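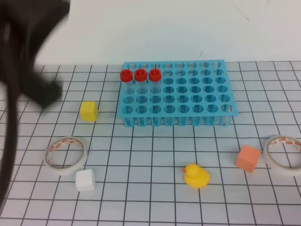 Geography and Field Methods
Handout for Unit Two: Grids, Scale, and Location
Instructor: Ferenc Barta
Issued Wednesday, June 9, 2021

This handout accompanies the second unit of the course and replaces the version given out in December. Students should bring it to class together with Sheet 139 of the county map, a ruler, and a pencil. Sheet 139 covers the town of Urkdale, the harbor at Primport, and the high ground around Cudach.

Purpose of a grid

A map grid is a set of straight lines laid over a flat drawing of the land. One set runs up the sheet and the other runs across it. The lines do not stand for anything on the ground. They give every user of the map the same way of naming a place, whether or not that place has a name of its own. A bend in a path, a single house, or a point on an open hillside can all be stated in a few digits.

Students often confuse the grid with lines of latitude and longitude. Latitude and longitude describe positions on a curved surface. A map grid belongs to a projection, in which the curved surface has been worked out on a flat one. The two systems agree closely in some parts of a sheet and less closely in others, and for this reason grid north and true north are marked separately in the margin.

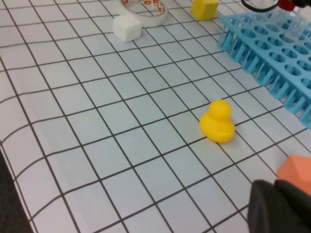 Eastings and northings

The numbers along the bottom of the sheet are called eastings. They increase toward the right. The numbers up the side are called northings, and they increase toward the top. The easting is always given first. A reference with the two halves reversed may fall on a different part of the sheet or off it altogether, and it will be marked as wrong in the written exercise.

A four-figure reference names one whole square. It uses the line on the left side of the square and the line along its bottom edge. The church at Urkdale lies in square 43 71, which also contains the market hall and part of the river Âu. A reference of this kind is suitable for a village or a lake. It is too coarse for a building.

A six-figure reference divides each side of the square into tenths. On our sheet the squares measure one kilometer, so each tenth is 100 meters. The church at Urkdale is therefore given as 436 718. The extra digits are estimated by eye or read with a plastic scale. Tenths are read down to the lower figure and are not rounded up.

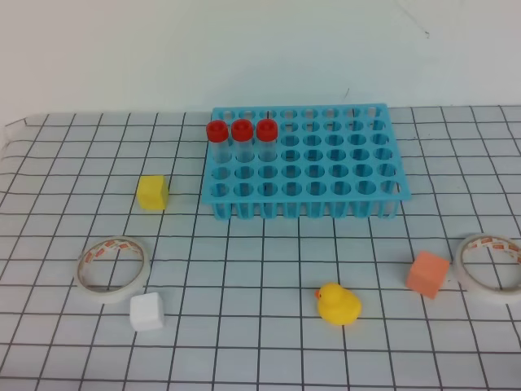 Reading time for the remaining sections: 20 minutes

Scale

Sheet 139 is drawn so that 2 centimeters on the paper equal one kilometer on the ground. The same relation is printed as a ratio, 1:50,000, and as a bar. The bar is the safest of these when working from a photocopy. If the sheet has been enlarged or reduced, the bar changes with it, while the printed ratio stays as it was and is no longer true.

Distance along a straight line may be measured with the ruler and compared with the bar. Distance along a road or river requires more care. Lay the edge of a strip of paper along the first short section, mark the end, turn the paper to follow the next section, and continue to the destination. Most students underestimate the river Âu on the first attempt — its bends below Urkdale are tight, and long sections of paper cut across them. 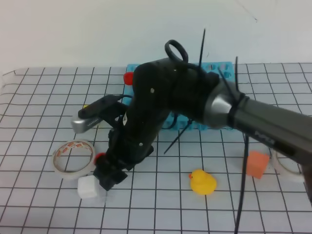
Height is shown by contour lines, drawn at intervals of 20 meters. Lines set close together indicate steep ground, as on the north side of Cudach. Lines set far apart indicate gentle ground, as on the flats behind Primport. A measured distance on the map is a level distance, and a walker crossing steep country will cover more ground than the ruler suggests.

Written exercise

Give a six-figure reference for the lighthouse at Primport and for the summit of Cudach.

Measure the straight-line distance between them, and state it in kilometers.

Measure the distance by road from the church at Urkdale to the harbor. Show the strip of paper with your answer.

Explain in one paragraph why the road distance and the straight-line distance between these two places differ.

Answers are to be handed in on paper at the start of the next class. Work in pencil is accepted. Sheets borrowed from the map room must be returned flat — folded copies will not be taken back at the desk.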